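3.2 Mixed bins and the problem of leftovers

Most households we visited keep at least one container for things with no other home. We call these leftover bins. Participants called them all sorts of names, the junk tub, the whatever box. Sorting advice tends to skip them, going straight to closets and kitchens. We think that's a mistake, as the leftover bin is where tools, toys and office supplies meet.

Across the 30 homes in the Wuraso set we logged 682 items from such bins. Protocol same as section 2: tip out, photograph, sort, ask. Six homes dropped out before the second visit in February and are left out of the follow-up, not out of the item log. Items were coded by where the owner said they belonged, not by material or size. Material coding was tried first and gave us nothing usefull.

Small bins with few items turned out harder to code than full ones. With a full bin people settle fast on a rule (tools here, toys there). With only a handful the rule never gets going and each thing is argued over on its own. Tape is the worst case. A tape measure and a roll of tape get put together by name, by drawer, or not at all. Toys are easier, mostly, until a single building brick shows up without its set.

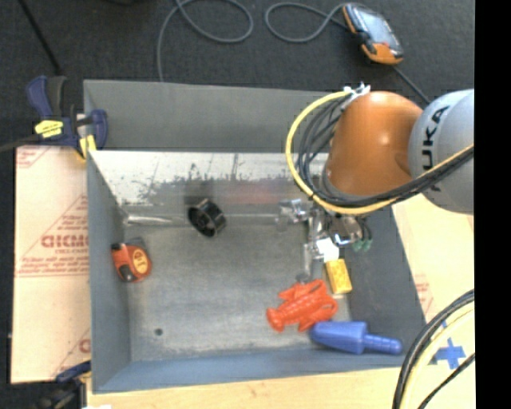 Figure 4. Mixed contents in a gray open-topped bin: tape measure, roll of black tape, toy lobster, small yellow block, blue plastic piece with a cone-shaped end.

Salim Ogola, commenting on a draft of this section, objected that a thing's "home" is often decided on the spot to please whoever is asking, and that the same owner might send the tape to the kitchen one day and the garage the next. Fair point. We re-asked 13 owners at the second visit and changes did happen, mainly for tape, glue and string. Toys hardly moved. We have kept the first answer in all tables and marked the changed ones with a dagger.

One more note on bin shape. Sloped walls let small items slide together, so neighbors in the bin say little about which things were put in together. Position was therfore not coded. Depth was, see Table 3, but only for bins filled past the halfway line.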